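# Chapter 4: Denim, Belts and Other Sturdy Things

If you have worked your way through the first chapters with a basket of your own laundry beside you, you have already folded the easy things, the T-shirts and the pillowcases and the dish towels, and I hope you are a little proud of the stack. Now we come to the heavier end of the closet. Jeans are the garment most of us own the most of and think about the least, and they reward a bit of attention before they ever reach the shelf. 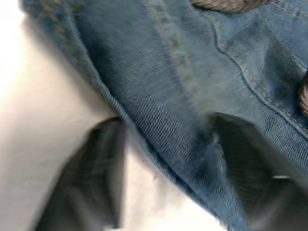
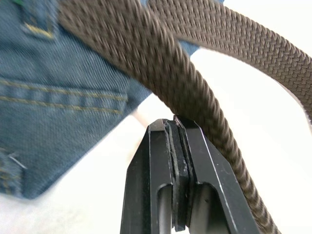

## What you will learn

By the time you reach the exercises at the end of this chapter, you should be able to:

- recognize twill weave by eye and by touch
- tell a worn spot from a stain, and decide what each one needs
- empty, smooth and fold a pair of jeans so that it stands up on its own
- store a woven belt without stretching it or putting a kink in it

## 4.1 Getting to know the cloth

Denim is a twill, and a twill is easy to recognize once you know what you are looking for. The threads cross in such a way that each row steps over a little from the one before it, and the steps add up to fine slanting ridges that run across the whole surface. Take a pair of jeans to a window and tilt the leg back and forth in the light, and the ridges will come and go. Run a fingernail across them and then along them, and you will feel the difference right away.

The color has its own story to tell. In ordinary blue denim the long threads are dyed and the crosswise ones are usually left white or nearly so, and the dye tends to sit on the outside of the thread instead of soaking all the way through. Wherever the cloth rubs - at the knee, along the hem, over the edge of a pocket - the blue wears away and a paler patch comes up in its place. That paleness can't be washed out, and my students scrub at it every term all the same! Please leave it alone. It does no harm, and the scrubbing only makes it larger.

Loose white threads at an edge are another matter. A few of them are nothing to worry about, and you can snip them close with small scissors. Don't pull. A pulled thread may bring its neighbors along, and then you have a mending job on your hands (mending gets a chapter to itself, Chapter 6, so I won't go into patches now).

While you have the scissors out, have a look at the seams. The thick gold or yellow thread you find on so many jeans is called topstitching, and it is often sewn in two rows, side by side, where the cloth has to take some strain. Follow both rows with your finger from one end to the other. If one row has opened and the other is holding, set the jeans aside for the mending basket.

## 4.2 Before you fold

Always start with the belt. I know how tempting it is to leave it in the loops so it will be there in the morning, and I did it myself for years, but a belt left in folded jeans makes a lump in the middle of the pile and everything above it slides off toward the back of the shelf. Draw it out slowly from the buckle end and lay it to one side.

Braided and woven belts deserve a gentle hand. Many of them have some stretch in the braid, and a belt that hangs by one end from a nail for a whole season may grow longer than you would like. Coil yours in a loose circle, about as wide as a saucer, and keep it flat in a drawer. In our practice room we use the shallow Tusier trays, but a shoebox lid does the job just as well.

Next, the pockets. Turn out all of them, the little one at the front included, and give each a shake over the wastebasket. Then close the zipper, fasten the button, and lay the jeans on a clean, flat surface with plenty of room at both ends. Smooth the cloth with the side of your hand, working from the waist down to the hems, and take your time over the creases. Heavy cloth holds on to whatever shape you leave it in, and ten more seconds at the table will save you the ironing board later on.

Now bring one leg over the other, line up the outer seams, and tuck in the little point of cloth that sticks out at the seat. We will take up the fold itself in Section 4.3, beginning with thirds.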